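Section 9: Getting your station ready for tidying jobs

I wrote this part of the Dovelero guide after Noemi Orlandini asked me, fair enough, whether the thing could dust her living room yet. Not yet! But it can have a decent go at clearing and setting out small stuff on a table, and if you set the station up the way I do, you'll spend a lot less of your evening picking things off the floor.

Before you start

You'll need the two arms already bolted down and talking to the controller (Section 4), the two push-button boxes, and a handful of household objects. I like a picture frame with a stand, a small cardboard box and a cloth. Frames are wonderfully annoying. They're thin and top-heavy and they have that strut at the back, so if your arms can cope with a frame, a cereal box is going to feel like a vacation.

Setting up the table

1. Wipe the tabletop and lay the cover sheet flat. Push any bubbles out toward the edges with your palm.

2. Check the overhead lights. A glossy cover throws bright spots, and the Pekura software sometimes takes a bright spot for an object (mine spent a whole January afternoon trying to pick one up). Dim the lights until the preview stops flickering.

3. Put the green button and the red button where you can get to both without leaning past an arm. Green starts a run, red stops it.

4. Press red once with the arms idle. The controller should say "held." If it doesn't, go back to Section 4 and redo the button wiring.

Caution: Test the red button every single time you power up. I know it's boring. Do it anyway.

5. Stand the frame up with its strut out, leaving a hand's width of clear table around it.

6. Check the cable loops. Each arm needs enough slack to reach the far edge, but a loop that drags across the table will take your frame with it.

Running the chore

7. Set the speed to 60 in the chore menu. It goes up to 100, and I wouldn't, at least with anything made of glass.

8. Step back, press green, and keep a hand near red for the first few runs.

9. If a gripper closes on nothing, let the arm go home and try again before you change any settings. Two misses in the same spot usually means the table got bumped.

Note: Italo Messina kept a log of 2,088 runs on his station, and his worst object by a mile was the cloth. Mine too. Folding is still a mess, so treat cloth as an extra and don't judge the whole setup by it.

So, can it do your chores? With a stiff object in a spot it knows, often enough that I still grin. For a real shelf full of real clutter, I'd keep your duster handy. Section 10 covers saving your table layout so you don't have to measure everything again next time.
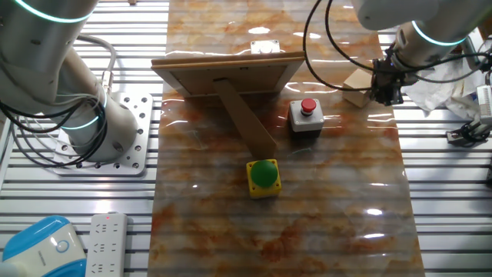

Figure 9. Picture frame on its strut, with the green and red buttons on the tabletop.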